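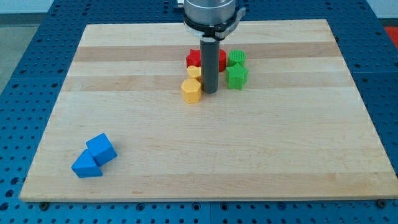 4. Setting out the board and the shape blocks

December, by the Sevberg workroom team

Now that your table is up and standing level, you can get to the nice part, which is laying out the board and the little blocks for the first sorting game.

4.1 Give the table top a wipe with a dry cloth, paying a bit of attention to the holes, where crumbs and sawdust love to gather.

4.2 Lay the wooden board flat on the blue table. The strips vary in colour, some creamy and some closer to tan, and yours may well be darker or lighter than your neighbour's. Either is fine.

4.3 Press gently on each corner. If the board rocks, lift it, turn it end for end and try again.

4.4 Bring the red, yellow and green blocks together near the middle of the board, stars and cylinders all mixed in. Keep them close, as the Tiris game starts from a tight bunch and spreads outward from there.

Note: Leave 50 mm clear along the front edge so there's room to rest your wrists while you sort.

Caution: The blocks are small. Keep them well away from children under three, and please don't leave any on the floor overnight.

4.5 When you've finished playing, put the blocks back in their bag and store the board flat, somewhere dry. Then carry on to section 5.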